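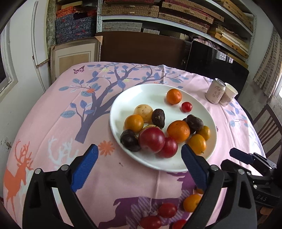

Spyros Papadopoulos wrote back after the February talk that I had spent too long on storage and hardly any time on buying, and that most people in the room had wanted it the other way round. I have moved things around for tonight. Storage is now the second half.

Start: ask who shopped this week and who threw something out on Friday. Wait for hands. Don't comment on the answers.

Buying. The Wetulthorpe survey had 447 households keep a bin diary. Fruit and vegetables were the most common entry. Bread was second. Most of the fruit had been bought in a bag or a net when the person wanted two or three pieces. Say that slowly, it is the main point of the first half.

Loose or bagged: loose usually costs more per pound. If a third of the bag goes in the trash, the loose price wins. Do the sum on the board with oranges. Skip it if we started late.

Second slide, shopping list. Write down meals first, then ingredients. Mention the Zereo list pad on the side table, free to take.

Storage. Tomatoes on the counter until ripe, then the fridge if they won't be eaten soon. Potatoes somewhere dark and cool, away from onions. Plums ripen at room temperature and go in the fridge after that. Citrus lasts a week or so out and longer in the fridge drawer. Somebody always asks about bananas. Keep them apart from anything you don't want to ripen fast.

A bowl or plate on the table is fine for what will be eaten in the next few days. Put the ripest fruit in front. Refill from the fridge.

Freezing: plums halved and pitted, tomatoes whole. The skins slip off under warm water. Label the bags with the month.

PAUSE for water. Check the clock, should be up to 11 minutes left.

Last slide, soft fruit. Stewed with a little sugar, or baked. Recipe is on the Yordanov handout, back page. The oven temperature on the old handout was wrong, tell them to use the new one.

Questions. If the compost question comes up, give them the town number and move on.

Share this 11 | Comments 1
Get our newsletter once a month. Unsubscribe at any time.
© Wetulthorpe Food Talks | Contact | Back to top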